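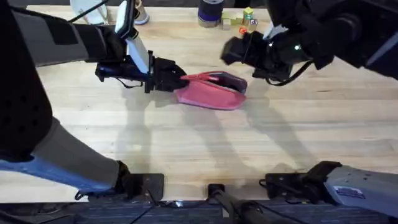
Slide 1. Pink fabric pouch on a pale wood tabletop.

Speaker notes: Sewn goods and the trouble with seam allowance
Talk length 33 minutes, questions after. Clicker advances on the left button.

Slide 2. Scope
The talk covers seam allowance in small sewn goods: pouches, pencil cases, wash bags, lined and unlined. It leaves out clothing, where fit and ease bring in a separate set of problems. It also leaves out leather.
Definition, read from slide: seam allowance is the distance between the stitch line and the cut edge of the fabric.
Mention that all measurements are metric. The older Falcão pattern sheets are in inches and were converted before any comparison was made.

Slide 3. Where the numbers come from
The sample is 729 finished pouches from the Oltau workroom, all made to one pattern, Ornine size 2. Three fabrics: plain cotton, cotton canvas, polyester lining cloth. Cutting was done by Solange Marinho and Tín Vương. Measuring was done by Benedikt Lehner with a steel rule, to the nearest half millimetre, at three points on each side seam.
Say clearly that one pattern and one workroom is a narrow base. Do not let this slide run over two minutes.

Slide 4. Nominal and real allowance
Pattern allowance is 10 mm. Mean measured allowance is 9.1 mm. The loss is greatest at the start of the seam, in the first 20 mm, before the fabric has settled under the presser foot.
Point to the left-hand column of the table. The right-hand column is the same data after the foot was changed. I will come back to it on slide 8.

Slide 5. Causes, cutting
Fabric stacked more than eight layers deep shifts under the blade. The top layer is true to the template and the bottom layer is short on one side. Canvas shifts least. Lining cloth shifts most, and paper between every second layer brings it down to the level of plain cotton.
Chalk lines add their own width. A blunt chalk line is up to 2 mm wide, and two people will cut on different sides of it. The instruction sheet now says to cut on the inside of the line.

Slide 6. Causes, sewing
Three things to cover here, in this order.
Guide position. The engraved plate on the machine is measured from the centre needle position. If the needle has been moved left for the zip and not moved back, every seam that follows is wrong by the same amount. Of the faulty pouches, 43 had this error, all from a single afternoon.
Feed. The lower layer travels faster than the upper one. On a side seam of 180 mm the difference was 1 to 3 mm by the end. Clips every 50 mm hold it.
Corners. Makers slow down and steer early. The stitch line drifts towards the edge over the last few stitches.
Pause for questions on feed. There was a long argument on this point in December, so keep it short.

Slide 7. What a narrow allowance does
Below 6 mm, plain cotton frays back to the stitches in the wash test. Canvas holds at 6 mm but fails at the zip end, where four layers meet and the fold pulls on the seam. Lining cloth should not be sewn below 8 mm unless the edge is overlocked.
Wide allowances cause trouble too. Above 12 mm the corners will not turn out fully and the base sits unevenly. Trimming at the corner helps, but the trimmed corner is then the weakest point in the bag.
Hand round the cut-open samples at this stage. Ask for them back before slide 9.

Slide 8. Changes made
First change: quarter-inch foot replaced with an edge guide screwed to the machine bed. Mean allowance went to 9.8 mm and the spread was halved.
Second change: zip ends finished with a folded tab, so that the teeth stop 5 mm short of the side seam. Gleice Mendonça drew the tab. Credit her here, as her name was left off the printed handout.
Third change: stitch length reduced from 3.0 to 2.5 mm on the side seams only. Effect on strength was small. Effect on unpicking time was large and unwelcome.

Slide 9. Wash test
Samples of 89 pouches, washed at 40 degrees, twenty cycles, dried flat. Szabolcs Sárközi ran the test on the Imex machine. Results are shown by fabric and by allowance band.
The cotton curve has a step between bands two and three. I do not have an explanation for it. Two bolts of cloth were used and the bolt numbers were not kept with the samples. If asked, say so.

Slide 10. Advice for pattern drafting
Print the allowance on every piece, including the lining.
Use 10 mm on side seams and 7 mm along the zip.
Cut the lining 2 mm narrower overall, so that it does not bag inside the outer.
Mark the turning gap with notches at both ends. Chalk rubs off.
Keep the grain line parallel to the zip.

Slide 11. Still open
Interfacing was left out of all samples. Fused interfacing stiffens the edge and should reduce drift in the feed, but it also adds bulk at the corner. A second batch is being cut in canvas with a light woven interfacing.
Boxed corners need their own measurements. The method on slide 3 does not carry over, as the seam is too short for three points.

Slide 12. Contacts and pattern sheet
Leave this slide up during questions. Spare pattern sheets are in the folder by the door.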